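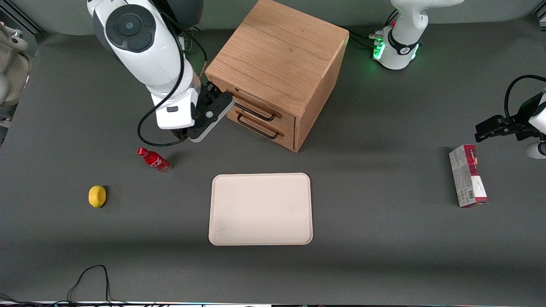

A lemon and a red glass bottle on the tabletop, near the wooden drawer cabinet.

Gandell Dry Vermouth: your questions

Is vermouth a wine or a spirit?
It is a wine. Ours starts as a dry white, then we add herbs, peel and a little grape spirit. The finished strength is 19%.

Who makes it?
Fung-ping Wan blends every batch at our cellar in Brekoncombe. Pao-chu Tai buys the botanicals and looks after orders.

What is the difference between Gandell and Prelley?
Gandell is dry and quite bitter. Prelley is the sweet one, made with caramel and more orange peel. Most people use Prelley in a Manhattan and Gandell in a martini.

How long does an open bottle keep?
Up to 2 months in the fridge with the cap on tight. It will be safe after that, but the flavor goes flat – use it for cooking.

Do I need to refrigerate it before opening?
No. A cool, dark cupboard is fine.

Can I drink it on its own?
Yes. Pour 90 ml over ice with a strip of lemon peel.

Is it vegan?
Both vermouths are. The Lai aperitif contains honey.

Do you list all the botanicals?
There are 20 in Gandell. Wormwood, chamomile and coriander seed are on the label, and we keep the rest to ourselves.

Can I visit?
The tasting room closes in October for the new blend. Outside that month, email Pao-chu to book. Visitors must be of legal drinking age.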